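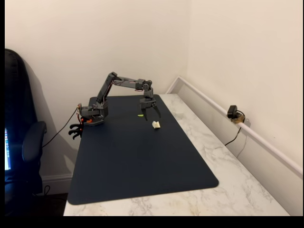
Dark mat on a white desk, is it worth it?
Home & Desk Forum > Furniture and surfaces

nhan_tieu
October 5, 2020
Good evening to all. My desk is white with a gray marble look and it stands in the corner of the room. In August I bought a big dark mat for it, with rounded corners, and it covers most of the top. I like it very much under the hands. But every small thing shows on it. Crumbs, threads, little pieces of paper. I wipe, and the next day it is the same. Do you keep yours clean in some special way, or should I go to a light one?

berhanu.y
I have the Cekcombe mat in black, three years now. Do not wipe it with a wet cloth. The wet cloth pushes the dust into the surface and then it stays there. Use a dry brush first, always in one direction, and finish with a lint roller.

Annatjie_M
I do not agree with the lint roller. On my Zundeson it pulled up the fibers and after two months the mat looked old. A vacuum with the soft head is enough, on the lowest power.

berhanu.y
Mine has no damage from it. Maybe your roller is too sticky, or the fabric is different.

nhan_tieu
Thank you both. I do not know what the fabric of mine is called, the label was only in Kahsay's own language of numbers (model 602, and nothing more). It feels a little like felt.
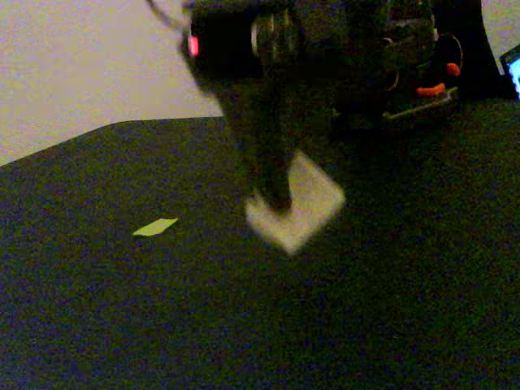
White things are the worst for me. One small scrap of tissue and my eyes go there all the time when I try to read. In the evening, with less light, the color looks different also, almost black, and I can forgive it more.

Another question: do you put the mat straight along the wall? I have mine at an angle, so on the right side and in front there is a strip of the white desk left free. My sister says it looks like a mistake.

obsa_t
Angle is fine if you sit at an angle. I sit in a corner too, and a straight mat made me turn my neck. But then leave the free strip wide enough for a cup, otherwise the cup stands half on the mat and falls. I lost a full coffee this way.

Annatjie_M
I would put it straight. With an angle the dust collects in the corner behind it and you never reach there.

obsa_t
You can lift the mat. It takes two minutes.

Annatjie_M
Yes, if you have nothing heavy on it. I have a monitor on a foot and a lamp, so I lift it maybe once in a season.

tsege_g
I went from dark to light gray (Bunidau, the thin one) and now I am going back. Paper does not show on the light one, this is true, but tea does — and tea does not go away with a brush. Nhàn, keep the dark one and clear the scraps before you leave the desk.

nhan_tieu
I will keep it, then. First I will try the dry brush, and the vacuum if the brush is not enough. The mat stays at its angle for now. Berhanu, is your brush a clothes brush or something harder?

berhanu.y
Clothes brush, the soft side.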